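Gendard Floor Finish, Satin, for Interior Wood Floors

Share Pin Email 2 comments

Gendard is a water-based clear finish for interior wood floors. It is made for bedrooms, living rooms, hallways, home offices and other rooms that get normal foot traffic. It can be used on new wood that has been sanded and on old floors that have been sanded back to bare wood. It can also be used as a maintenance coat over an earlier coat of Gendard that is worn but not broken through.

The satin sheen is the one most people order. It has a low shine and does not show dust and small scratches as much as the gloss. If you want to match a floor that was finished in gloss, order the gloss. Mixing the two on one floor leaves lap lines that you will see from the doorway.

What comes in the box

One can of finish, one stir paddle, one strainer and the printed instructions. The applicator is sold separately. We recommend the Mateos pad applicator. A short-nap roller also works. Do not use a foam roller, it leaves bubbles.

Color

The finish goes on milky and dries clear. It warms light wood slightly, less than an oil finish does. On pine and other yellow woods the change is easy to see. On maple it is slight. If you want the wood to stay as pale as possible, put down one coat of Nerkus sealer first and let it dry overnight. If you want it darker, stain first and let the stain dry fully before the first coat. Oil stains take longer than water stains and a cool room takes longer again.

Always try the full system on a scrap or inside a closet before you start on the room.

Preparation

Sand to bare wood and finish with a fine screen. Vacuum twice, once along the boards and once across them, then wipe with a damp microfiber cloth. Do not use tack cloths with wax in them. Wax, polish and oil soap left in the grain will cause the finish to pull away in spots and the only cure is to sand again.

Fill gaps and nail holes before the last sanding. Keep the room at an even temperature and close the heating vents while you are coating. Turn off ceiling fans.

Application

Stir, do not shake. Pour through the strainer into a tray. Cut in along the baseboard with a brush and work back toward the door, keeping a wet edge. Pull each pass the full length of the boards if you can.

Three coats are normal on bare wood. Wait at least 2 hours between coats. If more than 20 hours have gone by, screen the floor lightly before the next one. In damp weather the wait is longer. The floor is ready when it feels dry to the back of your hand and a light rub with a fine pad makes white powder.

Clean tools with soap and water right away.

Moving back in

You can walk on the floor in socks the next day. Wait a few days before putting back furniture and a full week or longer before rugs. A rug laid too soon traps moisture and leaves a dull patch in its shape. Put felt pads under chair and desk legs. Rolling chairs should have soft wheels or a hard mat under them, and the mat should be lifted and cleaned underneath from time to time. Grit under a mat will cut any finish.
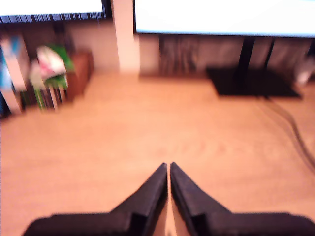 Trevevberg Dweller wrote that the satin held up well in a home office but that the first coat raised the grain more than expected, and asked if that was normal. It is. Water-based finish raises the grain on most woods, oak more than others. Screen lightly after the first coat, vacuum, and go on with the second. You should not need to do it again after that unless you missed the window between coats.

Care

Sweep or dust mop often. Wash with a damp mop and a neutral cleaner. No steam mops, no vinegar, no ammonia. Wipe up spills when they happen.

Storage and returns

Keep the can above freezing. Finish that has frozen cannot be saved even if it looks all right after stirring. An opened can will keep for several months if the lid is tight. Write the date on it. Unopened cans can be returned within 60 days with the receipt. We do not ship this product to cold areas in January, and orders placed then are held until the weather allows.

Related: Nerkus sealer, Mateos pad applicator, Mateos refill pads, Gendard gloss

Last updated: January

Contact us | Copyright Trevevberg Floor Supply | Back to top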